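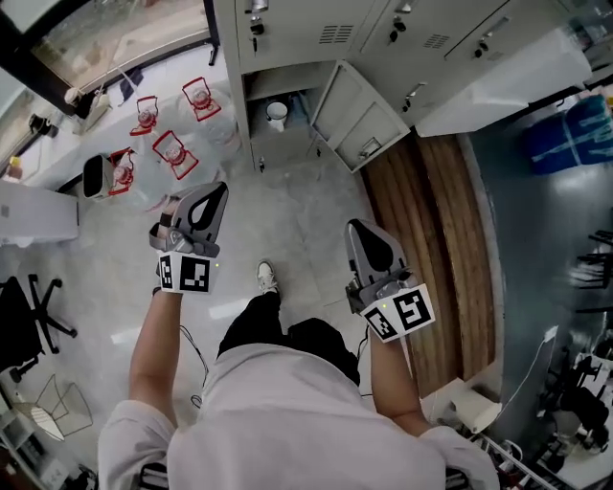
4 min read

Section 12: Fitting the Plement Roof Rack Crossbars

Last revised 2020-12-19

You have bought a set of Plement crossbars for your car, wagon or small SUV, and the box is now taking up most of your hallway. This section covers getting the bars out of the box and onto the roof. Loading them is covered in Section 13, which we ask you to read before you buy the canoe.

Before you start

Check that your kit number matches your vehicle. The number is on the short side of the box, under the shipping label, where our Drarkville warehouse insists on putting it. Kit 245 fits cars with raised side rails. Kit 291 fits cars with flush rails. The two will happily go onto each other's cars for long enough to convince you that all is well, and then they won't.

You will need the torque key from the kit, a tape measure, masking tape and a clean rag. A second person is useful for wide vehicles and for agreeing that the bars look straight.

CAUTION: Do not stand on the door sill with the door open and lean your weight on the roof. Use a step stool. Door hinges are expensive and so are ankles.

Fitting the bars

1. Wash and dry the roof and rails. Grit under a clamp pad will scratch the paint, and the scratch will be exactly where you look every morning.

2. Open all four doors and find the mounting points. On most cars they are marked with a small triangle. If yours has no triangles, use the measurements on the fit sheet for your model.

3. Mark the front and rear positions with masking tape. Measure from the top edge of the windshield, on both sides of the car. Measuring one side and guessing the other is popular, and we get a lot of calls about it.

4. Lift the end caps off the front bar and put them somewhere you will remember.

5. Set the front bar on the roof with the arrow on its underside pointing toward the hood. The longer bar is always the front one on Kit 245. On Kit 291 it is the rear. We are sorry about this.

6. Slide each foot along the bar until the pad sits flat on the rail. Check that the overhang is the same left and right.

7. Hook the clamps under the rail and turn each bolt by hand until it grips. Do not use the torque key yet.

8. Repeat steps 4 to 7 for the rear bar.

9. Tighten with the torque key, a few turns per side, going back and forth. Stop when the key clicks. The click is the whole instruction – there is no prize for a second one.

10. Grab each bar near the foot and give it a firm shake. The car should rock on its springs. If the bar moves and the car doesn't, go back to step 6.

11. Refit the end caps and lock them. Write down the key number on the back page of this manual, then keep the manual somewhere other than inside the locked car.

NOTE: If your car has a sunroof, open it slowly the first time with the bars fitted and watch the clearance. Some tilt-type sunroofs will touch the front bar. Leave those closed.

After fitting

Drive a short distance on ordinary streets, park, and check all four bolts again. Check them once more after 400 miles, and before any long trip.

A low hum at highway speed is normal. A whistle usually means an end cap is missing or the rubber strip in the top channel has not been pushed all the way in. The Poduval wind deflector (sold separately, naturally) helps with the hum. It does nothing for a missing end cap.

CAUTION: Your car is now taller. Measure from the ground to the highest point of the bars and keep the figure on the dash. Parking garages don't make allowances.

CAUTION: Take the bars off before using an automatic car wash. Cleltix locks are good at keeping thieves out and have no effect on large spinning brushes.

Taking the bars off

Unlock the end caps, loosen the bolts evenly on both sides and lift each bar straight up. Don't drag it. Wipe the pads, dry them and store the bars flat. If you take them off every November for the winter, put a drop of light oil on the bolts first.

Spare pads, caps and keys can be ordered through any Plement dealer. Please have your kit number and key number ready when you call.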